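4.2 Does folding decide which garments are kept?

Much of the popular advice on household clothing rests on one claim: that a garment stored folded and in view will be worn more often, and so thrown out later, than one left in a heap. The claim is repeated in nearly every guide we collected. We could find very little behind it. Birkett and Poirier cite a survey of 1592 households, but that survey asked people how tidy they thought their drawers were and how long they thought they kept their clothes. Both answers come from the same person on the same afternoon, and a person who likes to be seen as careful will give a careful answer to each. A link between the two tells us little about cotton.

The Nirnar wardrobe diaries are better, in that garments were tagged and followed over 20 months. Of the 2864 items entered, however, the T-shirts were grouped under a single heading, with plain undershirts and printed novelty shirts counted together. We doubt that these behave alike. A plain shirt is replaced when it wears out. A printed shirt may be kept long after it has stopped being worn, for the joke, the band or the holiday it recalls, and it may equally be dropped while still sound once the joke has gone stale. Shirts with video game slogans are a fair case of the second kind (compare the printed cloth in Figure 3), and in our own interviews they were spoken of with a mixture of fondness and mild embarrassment.

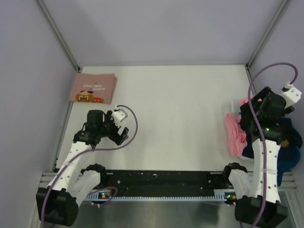

Figure 3. Folded pink cloth with pixel-art print; the lettering, upside down, appears to read "PLAYER / GAME OVER".

Qin and Shen argue that a print left showing after folding acts as a label, and that labelled garments are chosen more often. This is a reasonable guess, and it may even be right for people who own a great many similar shirts. But their test used drawers set up by the researchers, filled with clothes the participants did not own. Picking a stranger's shirt from a neat row has little in common with getting dressed at home before work. We would also like to know how many participants noticed the point of the exercise, a question the paper does not raise.

Our interviews, 21 in all, give a less tidy picture. Several people folded everything and wore the same few items from the top of the pile. Others folded nothing and could name each shirt they owned by colour and origin. One man kept a drawer of folded printed shirts he had not opened since the previous December. We do not offer these accounts as proof of the opposite view, as the group was small and drawn mostly from one neighbourhood in Sangkhawat. They do suggest that folding is a poor stand-in for use, and that any study treating it as one should be read with care. Until the garments themselves are followed, with prints and plains recorded separately, we see no good grounds for the advice.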